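Why Do Trays Have Holes? (And Do They Really Need Them?)

Grown-ups love to say that everything in a workshop is there for a good reason. I don't believe that until I've checked, and you shouldn't either. So let's check two very ordinary things: a tray with little rooms in it, and a tray full of holes.

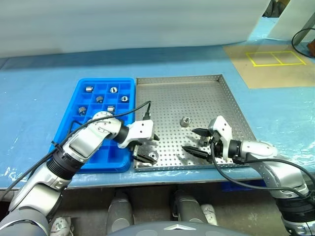
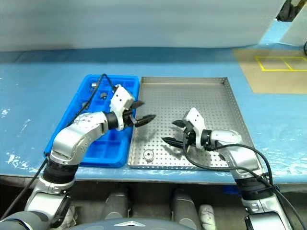 Blue tray with walls, steel tray with holes, small metal parts.

Start with the walls. A tray divided into compartments is supposed to keep small parts apart. Does it? Try it at home with an egg carton and a few marbles. Tip the carton a little. The marbles stay put. Now do the same with a dinner plate, and get ready to crawl under the couch.

So walls work. But people also say that a divided tray "keeps you organized," and I have my doubts about that. A wall can't tell a nut from a button. If you drop the wrong thing in a compartment, the tray will hold it just as politely as the right thing. The sorting is still up to you.

Now the holes. The usual answer is that they let water or oil drip out. Metal parts are often oily after they have been cut and shaped, and they may need a wash. A tray with a solid floor would turn into a puddle, and the parts would sit in it. You have seen the same idea in a spaghetti strainer.

Fine, but what if nobody is washing anything? Then the holes aren't doing much draining, are they? They can still let air reach the bottom of a part, and a sheet with holes punched in it weighs less than the same sheet without them. Those are real effects. How much they matter depends on the job, and anyone who tells you a tray "must" have holes should be asked what it is for.

There is one rule about holes that I do accept. The holes have to be smaller than the things you put on top! Carola Kohlhase, who checked this page for me, thought that was too obvious to print. Then she told me about the time she rinsed rice in the wrong strainer.

What about a part with a hole of its own? Many small metal parts are shaped like a short tube. The hole through the middle is called the bore. Often a rod or a bolt goes through it. Stand the part on its end and you can look into the bore from above. Lay it on its side and it might roll — a good argument for walls, or at least for a raised rim.

Here's a test you can do. You need a strainer, a plate and 2 wet grapes. Put one grape in the strainer and one on the plate. Wait until after lunch. Is the grape in the strainer drier? I think it will be, but don't take my word for it. Go and look.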